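Kaner Moving Image Workshop
Home About Collection Workshop Screenings Contact

About the Workshop
Posted in August by Despina Bălan

Kaner is a film workshop and small archive for artists who work with projectors, loops and photochemical film. It maintains equipment, prepares works for exhibition and keeps a lending collection of 16mm and Super 8 prints. The workshop was set up by Osvaldo Pellegrini and Orest Boiko, who had been repairing projectors for galleries separately and found that they were ordering the same spare parts.

The lending collection holds 54 titles. Most are single-screen works under half an hour. A smaller group requires two or more projectors, a looper or a live operator, and these are lent only with a written setup plan agreed with the artist or the estate. 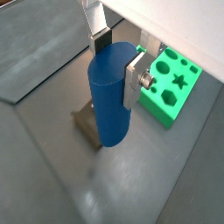
Projection works depend on tolerances that are rarely written down. A loop that runs well on one machine may scratch on another with a slightly different gate, and a gallery print can be worn out in a week if the tension is wrong. A part with a plain round section, such as the blue cylinder held between two metal fingers, can be gripped at any angle around its axis; a film core has a keyway and has to be seated one way on its spindle. Differences of this kind decide how a loop path is laid out, and we record them for each work in the collection. The record covers the projector model, lens, throw distance, loop length, lamp type and the order in which the film is threaded.

Equipment

The workshop owns 14 projectors, of which two are reserved for testing and do not leave the building. The remainder are available for hire with or without a technician. We also build loopers to order. The current model, the Britosel, is a floor-standing frame with adjustable rollers. An earlier ceiling-hung version, the Zalton, is still in use at several venues and we continue to service it.
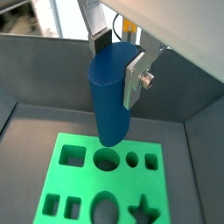 Blue cylinder held above a green board.

Replacement belts and rollers are made in-house where the original supply has ended. Claws, cams and sprockets are sent out to the Marinescu machine shop, run by Valentin Marinescu, which works from our drawings. Turnaround is normally 13 working days — longer if a part has to be measured from a worn original.

Preservation and printing

We do not operate a laboratory. Printing and processing are arranged with outside labs, and our role is to inspect elements, prepare them for printing and check the results on a bench and then on screen. Works made by direct intervention on the film surface (punching, scratching, painting, splicing with tape) are handled separately. In these cases the original is treated as the record of the work, and any exhibition print is made only after the artist has stated which marks should be reproduced and which should be made again at each showing.

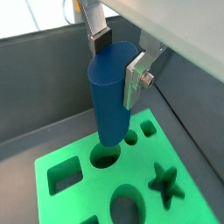 Where an artist is no longer living, the decision rests with the estate. If no instructions exist, we lend documentation only and do not reconstruct the work.

Müzeyyen Kocabaş is responsible for inspection and cataloging. Loan requests should be addressed to her and should state the venue, the running hours per day and the total length of the exhibition.

Visits

The workshop is open to researchers by appointment. Viewing tables are available on Monday from 10 a.m. Prints must be requested in advance so that they can be brought out of cold storage and left to reach room temperature before handling.

Related pages
Loan conditions for multi-projector works
Threading diagrams: Britosel looper
Servicing the Zalton
How to measure a loop path
Hire rates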